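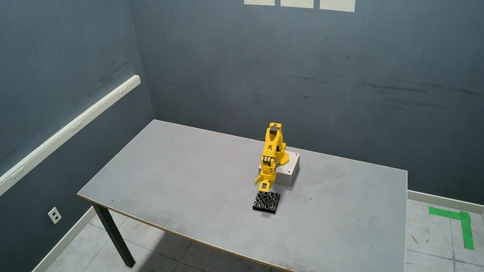

Yellow robot arm on a gray table, computer rendering.

The Lirham branch library will stay open until 8 p.m. on weeknights starting in February, after 200 residents signed a petition asking for later hours. The branch now closes at 5:30. 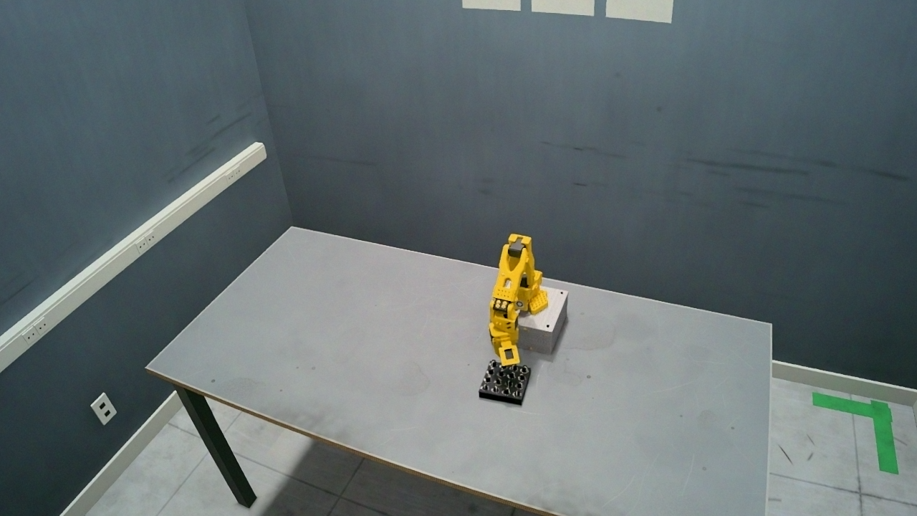
The longer day will need two more part-time clerks. The town of Dernent will pay for them out of money left over from the Foulkes Street roof repair – a job that came in under budget. Parking behind the building stays free after 6 p.m.

Story time and the tax help desk keep their current hours.
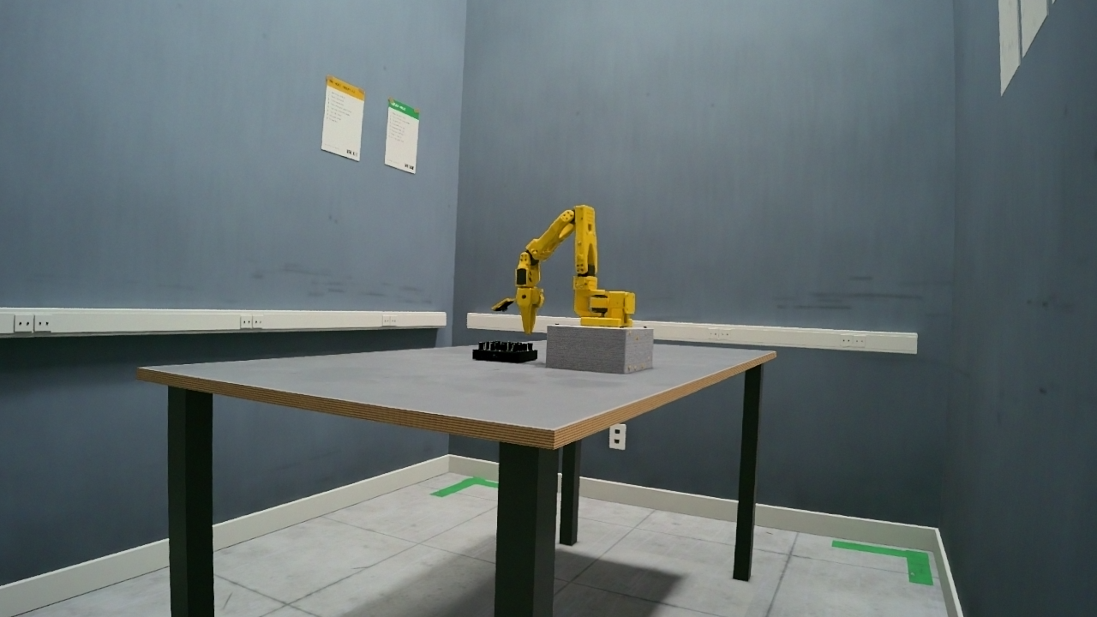 Osian Meredith said the change was overdue, and that he has had to leave work early to pick up books on hold. He would still like to see the branch open on weekend mornings.

Filed under: Local News, Libraries
Last updated: 4:18 p.m.
Contact the newsroom | © Lirham Local News | Back to top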